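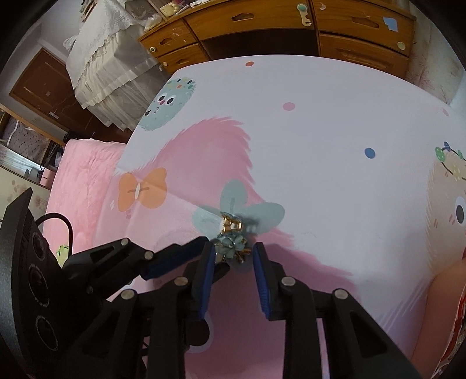

제목: Re: [동네장터-알림] 액세서리 위탁 수수료 건 + 정산일

급하게 답 씁니다. 지하철 안이라 오타 양해요.

Leif Stougaard 님 글:
> 2021년 1월 11일 월요일
> 안녕하세요. 11월 장터 정산표를 다시 봤는데 위탁 수수료가 두 번 빠진 것 같습니다.
> 제 판매자 번호는 2221이고, 머리핀 한 건에 3000원씩 공제되어 있습니다.
> 원래 건당이 아니라 하루 한 번 내는 걸로 알고 있었어요. 규정이 바뀐 건가요?
> 그리고 다음 장터부터 Nigatu 쪽 택배를 쓴다는 얘기가 있던데 요금표가 있으면 부탁드립니다.
> 은반지처럼 작은 물건도 상자 포장을 해야 하는지도 궁금합니다.

Leif 님, 수수료는 하루 한 번 맞아요. 3000원. 건당 공제는 제 실수입니다. 엑셀 수식을 한 줄 아래까지 끌어내려서... 죄송. 2221번 말고도 같은 줄에 걸린 분들 더 있을 거예요. 오늘 밤에 다시 돌려보고 차액은 이번 주 안에 입금할게요. 계좌 바뀐 분은 저한테 따로 메일 주세요. 목록 전체로 보내지 마시고요 (지난번에 계좌번호 다 공개된 분 계심).

규정은 안 바뀌었습니다. 바꾸자는 말은 있었는데 결론 안 났어요. Sibusiso Potgieter 님이 매출 비율로 하자고 하셨고 저는 반대. 싼 물건 파는 분은 좋은데 계산할 사람이 없어요. 다음 모임 때 다시 얘기해요.

아래는 질문 나온 김에 한꺼번에.

1. 택배
Nigatu 확정 아님. Gorkilance하고 둘 놓고 비교 중이에요. Gorkilance는 수거를 오는데 최소 9건부터라고 하고, Nigatu는 직접 갖다줘야 하는 대신 건수 제한 없음. 요금표는 둘 다 받는대로 올리겠습니다. 재촉 전화는 한번 했어요.

2. 포장
반지, 핀, 팔찌 다 상자로. 비닐봉투만 쓰면 안 됩니다. 특히 알 박힌 것들. 11월에 알 빠졌다고 환불 요청 들어온 거 다들 기억하시죠. 상자 안에 솜이나 얇은 종이 한 장 깔고, 흔들어서 소리 나면 다시 싸세요. 상자는 Kodier에서 공동구매합니다. 필요한 분은 수량만 답장으로. 색은 흰색밖에 없대요. 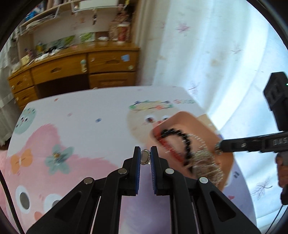

3. 가격표
실 달린 종이 가격표 써주세요. 스티커는 은에 자국 남는다고 손님이 항의하셨음. 판매자 번호는 뒷면에 꼭. 번호 없는 물건은 정산 못 해드려요 진짜로. 지금 제 서랍에 주인 모르는 귀걸이 한 쌍 있습니다. 찾아가세요.

4. 정산표 파일
Tostent에 올려뒀던 건 지웠어요. 틀린 거라서. 새 파일은 수식 고치고 다시 올립니다. 예전 거 내려받으신 분은 버려주세요, 헷갈려요. 합계란에 1120 이라고 찍힌 게 틀린 버전입니다. 그거 보이면 삭제.

5. 테이블 배정
신청 순서대로. 창가 자리 문의 많은데 창가는 이미 다 찼어요. 벽쪽은 남음. 콘센트 필요한 분은 미리 말씀해 주셔야지 당일에는 못 옮겨드립니다. 조명 가져오시는 분은 멀티탭도 각자 준비하세요.

내릴 역이라 여기까지. 빠진 거 있으면 이 메일에 이어서 답장 주시고, 제목은 바꾸지 말아주세요. 스레드가 갈라지면 제가 못 찾습니다.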